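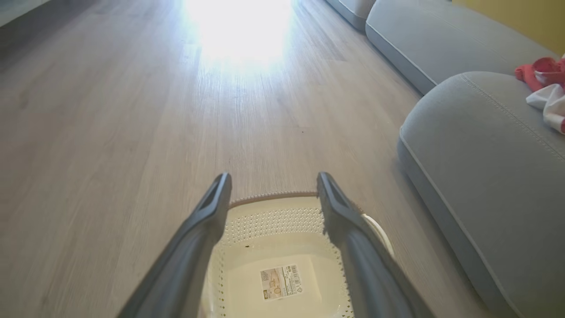
Plastic storage basket

A plastic storage basket is a light, open-topped container for keeping loose household stuff together. I've been adding to this home encyclopedia for a while now, and I'm a bit ashamed that baskets had to wait until entry 54, given how many of them I own (the hall closet alone would embarrass anybody). Most are rectangular, most have holes in the walls, and most live on a shelf, in a drawer or on the floor until somebody needs them somewhere else.

Shape and size

The shallow kind is my favorite! You can see everything in it at a glance, and nothing gets buried for a year and a half. Deep ones are better for bulky things like towels or winter hats, but small items sink straight to the bottom and stay there. Sellers tend to go by the outside measurement, taken at the rim, and the base is usually narrower than that. I learned this with a Jostik drawer set that fit my drawer perfectly, except that my notebooks wouldn't lie flat in any of them.

Walls and floor

Small perforations in rows are the classic look. They let air through, they keep the weight down, and they give the wall that lattice pattern people seem to like on an open shelf. Some baskets have a perforated floor too, good for anything that drips. Others, like the cream one at the top of this entry, have a smooth flat floor with holes only in the walls, and I much prefer that for sewing things – pins go through a perforated bottom the minute you lift it.

Rim and handles

The rim takes most of the strain when you carry a full basket, so give it a good squeeze before you buy. A plain rim is easiest to wipe. A tan or brown edge with a beaded texture looks warmer next to pale plastic, though the little bumps do collect dust and you'll want an old toothbrush for them. Handles can be cut into the wall, molded on, or added as a separate piece. Benjelloun makes a swinging kind that folds down for stacking, and I pinched my fingers in it all through January before I got the knack.

Color

Off-white, ivory and cream are everywhere, and they go with pretty much any floor or shelf. They also show every crumb. Two creams from different makers almost never match (my Urnix and Cultum ones look fine apart and terrible side by side), so buy them all at once if that kind of thing bugs you.

Labels and cleaning

New baskets often come with a product sticker on the inside floor. Warm it with a hair dryer, peel slowly from one corner, and rub off whatever is left with a drop of cooking oil. Wash the basket afterward in lukewarm soapy water and let it drain upside down. I wouldn't put a thin one in the dishwasher – mine came out shaped like a potato chip.

See also: drawer dividers, shelf liners, wire baskets

Last updated 13th March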